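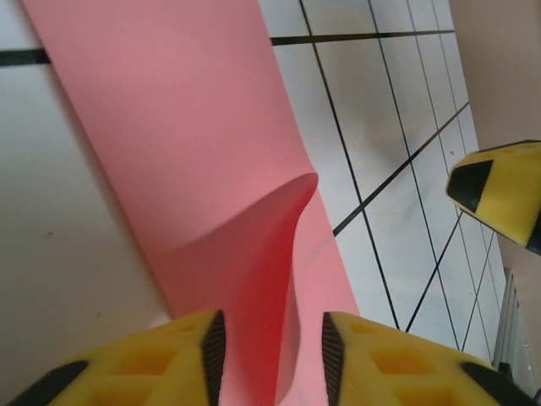 Pink sheet, with one fold standing up.

In June I could finally visit the open day of the Bundgaard dye house, which I wanted to do for a long time. I sew curtains and table linen at home, and I buy colored fabric every month, but I had never seen how the color goes into it. The gates opened at 10 in the morning and I was there a little too early, so I drank a coffee in the canteen, where the cups were all different and the cake was very good.

They took us inside in groups of 16. First we had to put on covers for the shoes and leave our bags in a locker. Then we walked to the color kitchen, as they call it. I expected big barrels of paint, but it is a small room with scales, glass jars and a lot of notebooks. Each notebook has small pieces of cloth glued in, with the recipe written next to it by hand. The oldest recipes are still used for one customer, Astier, who makes covers for garden chairs and does not want the red to change. Our guide told us that red is the most difficult for them, and that a pink is often a red where somebody was very careful with the scale.

After this we came to the hall with the dyeing machines. It is loud and warm there, and the floor is wet in some places, so please wear good shoes if you go. The newest machine has the name Sekesari on the side. It takes 2000 meters of cloth in one load. The older one beside it takes much less, but the workers seemed to like it more – one of them patted it when he walked past.

I asked how they know that the color is the same at the beginning and at the end of a roll. They cut a strip from both ends, let them dry and put them side by side in a gray box with a special lamp. We were allowed to try. I had two strips of blue and I said they were the same, and they were not. My neighbor in the group saw it at once.

The part about water was longer than I wished, with many charts, but I understood that the cleaning tanks are from Distimis and that they are now in use for 34 months. The water that comes out was shown to us in a glass. It was clear, with a very light yellow.

At the end there is a shop with leftover pieces, sold by weight. Go there first if you can, for in the afternoon the nice linens were gone. I bought a green cotton with a small mistake in the weaving and a piece of gray wool which I have no plan for. You can pay only with cash. The bus back to the station leaves from the other side of the road, at twenty past, and the stop has no roof.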